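Finger pads belong in the handling rules

Most shops that use robots to handle computer parts have a written rule for the part. It says how to store it, which surfaces can be touched, and what to do if it is dropped. Most of those shops have no written rule for the finger pads that touch it. I think that is a mistake, and an easy one to fix.

I spent part of last year going through handling procedures for the Nerosbridge refurbishing site, where used desktops and servers are stripped and tested. The procedure for processors ran to 22 pages. It covered gloves, wrist straps, trays, labels and lighting. The grippers got one sentence: "Inspect end effector regularly." No interval was given and no reject condition. The word "regularly" meant once a shift to one crew and once a month to another.

The log was more useful. Over the period I looked at, it listed 231 stopped picks on the processor line. Of these, 29 had a note that mentioned the pad or the tape on a finger. The rest had other causes or no cause written down. I don't claim that pads are the biggest problem in any cell. I do claim that a cause showing up in 29 written notes deserves more than one sentence in the rules.

A processor is a simple thing to grip. It has a metal lid, a thin substrate and two straight edges. That simplicity is why people stop worrying about it. But the fingers meet the part at its edges, and the edge of the substrate is a small area. If one pad is thicker than the other, the part sits off center. If a pad is coming apart, bits of it can end up in a socket, where they are hard to see and tedious to remove.

What would a decent rule look like? Mine would fit on half a page.

The pad is a listed part with a number, a material and a thickness. Tape cut from whatever roll is on the bench does not qualify.

Both pads are changed together.

There is a reject picture at the station showing what a worn edge looks like. Words like "excessive wear" are left out, since two people will read them two ways.

The check is tied to a pick count kept by the controller. At Nerosbridge we settled on 914 picks, which came from our own log and should not be copied by anyone else. Get your own number.

Any operator can stop the cell for a pad without asking.

The usual objection is cost. The people at Derkach, who build fixtures for several sites like ours, told us that customers already complain about the length of the paperwork. I have some sympathy. A rule that adds a signature to every shift will be signed without a look by the second week. That is an argument for tying the check to the pick count and having the controller ask for it.

The other objection is that force sensing will catch a bad grip anyway. Sometimes it will. A force reading tells you how hard the fingers are pressing. It does not tell you that the pad is shedding.

Flallard's draft guide for small-part cells, which went around for comment in November, still treats pads as consumables and leaves them to the user. I sent in a comment asking for a short section on contact surfaces. If you run one of these cells, I would ask you to send one too, with your own log figures attached.

Related
Prelach trials shared fixture plates
Who signs off a changed gripper?
Reading a stop log without guessing

14 comments | 37 shares
Last updated: November

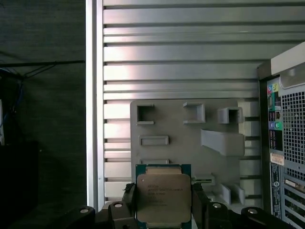 Intel Xeon held by its edges, with a frayed patch near the tip of the left finger.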